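Subject: Re: [gripper-list] Toma hand vs. Joltivar hand, wrist camera question

Hi all,

Sorry for the slow answer, I wanted a few more hours on the Toma hand first. Somebody wrote last week:

> Has anyone run the Toma with the camera tucked in at the wrist?
> I keep hearing the hand blocks half the view. Is it usable, or
> should I just stay with the Joltivar?

It's usable! We have ours set up at the Mistham place now, and the housing does eat the top of the picture, no way around that. What you get is the long finger on the left, the row of four little black pegs under the textured strip, and carpet.

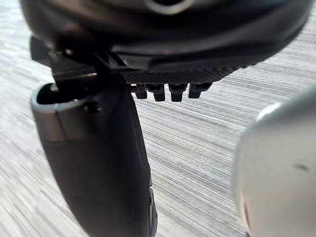
Liltance wrote back off-list that the view matters less than the lag, and that on the Joltivar the lag was what finally drove them nuts. Fair point. I ran 388 short grabs with the Toma and lag bugged me in 5 of them, all with the controller on the old firmware (build 2483, skip it if you can).

My bigger gripe is exposure. Going from gray carpet to white furniture, the camera takes a second to make up its mind, and a black hand in front of a white tufted seat is about the worst case you could hand it. I ended up locking exposure by hand and living with it.

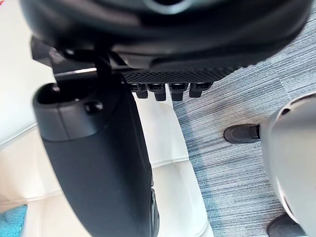
Settings I ended up with

Exposure locked, gain at 17, auto white balance off. Grip force one notch under the default, which felt way too eager to me. Oh, and check your screws after the first day (mine had backed out a bit, blue threadlocker fixed it).

I also tried tilting the camera down to see more of the finger and less housing. Not worth it, I barely gained any finger and had to redo the calibration.

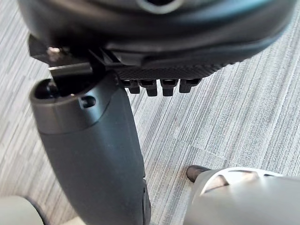

So I put it back to the stock angle and left it there. The Joltivar goes back on the arm in August with the same settings, and I'll post those numbers when I have them. If anybody has a slimmer camera bracket drawn up for the Toma, please send it my way, I'll happily print a couple and report back.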